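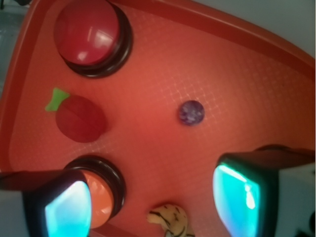

Lollton Activity Room - sorting trays working group
Minutes, November meeting, 4:00 p.m.

Present: Mirjam Strebel (chair), Igor Koubek, Farzana Hettiarachchi, Drahomíra Štefanec (minutes)
Apologies: Sabina Beneš

1. Minutes of the previous meeting
Accepted with one correction. Under item 3, the order number for the replacement lids should read 2509, not 2436. Order 2436 was the shelf brackets.

2. Tray contents
Koubek reported on the red trays. The mixed set stays as agreed: push button, flat fruit piece with green leaf, small round purple piece. Strebel asked if red items on a red tray were too hard to pick out for the younger group. Hettiarachchi said the closeness in color was the point of the exercise and that the gray tabletop could be used for anyone who needed an easier start. Agreed to keep the red set and to write both versions on the activity card.

3. Small parts
The small round pieces are to be stored separately in a lidded jar and put out only when an adult is seated at the table. Štefanec to label the jar. The age line on the card is to be moved to the top.

4. Cleaning
The trays have a fine diamond pattern in the base that holds dust. Wiping with a cloth has not been enough. Koubek to try a soft brush and dish soap on one tray before the rest are done. Push buttons are not to be put in water - wipe the cap and the black base with a damp cloth only. Soft pieces go in the mesh bag.

5. Storage
Shelf 11 was proposed for the trays. Strebel noted that it is above reach for two of the Sunday helpers. Deferred until the brackets are up.

6. Supplier
Prodovby has not answered on the price of spare trays. Hettiarachchi to write again and to ask Grotirura for a quote in the same size.

7. Other business
Beneš asked by note for the key to the side cabinet. Koubek has it and will hand it over.

Meeting closed at 4:50 p.m.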